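Notes from the Rutbridge workshop visit, October

Got there late, parked at the wrong end of the lane. Dorin Vasiliu let me in the side door. It's a shared shop, he and Kibet Masanja split it with a couple of bike people (Skukisport, they do wheels) and everybody pays into the same coffee tin.

What they're building: hand-held grippers. You carry one in each hand, do a job with them, the recording teaches an arm later. The arm is called Urio and it's not finished. Two joints, no wrist. Kibet says spring. Dorin made a face.

Costs so far, off Dorin's spreadsheet: $1267 all in. Motors were the big one. Bearings from Hatport, 89 bucks, and the first batch came in the wrong bore so they had to wait for teh second.

## The grippers

Printed bodies, gray. First ones were orange and Kibet hated them. Pads took the longest. They went through foam, then silicone, then bike tube (guess where from). The dark mesh covering on the current pair is the one they're sticking with. Good grip on a mug handle, so-so on paper.

Each wants a printed marker so the tracking knows where it is. Flat, clean, no curl at the corners. Dorin reprints his on card when they get scuffed.

I had a go. Heavier than it looks, wrists know it after ten minutes. You slow down without meaning to. Picked up a pen cap on the fourth try, very proud.

## Recording

They want 200 good runs before they bother training anything. Not close yet. Main trouble is the two of them moving differently, Kibet is quick and Dorin creeps. 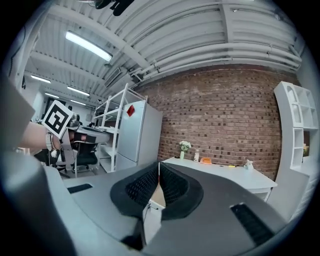 So the plan is one person per task, start to finish, and no swapping halfway. Kibet does the small stuff on the table. Dorin gets anything with a door.

Asked about parts files. Not posted yet, he wants to fix the screw bosses first, they crack if you overtighten. Will email when they're up.

Bring your own mug if you go. Side door, knock loud, the compresser drowns everything out.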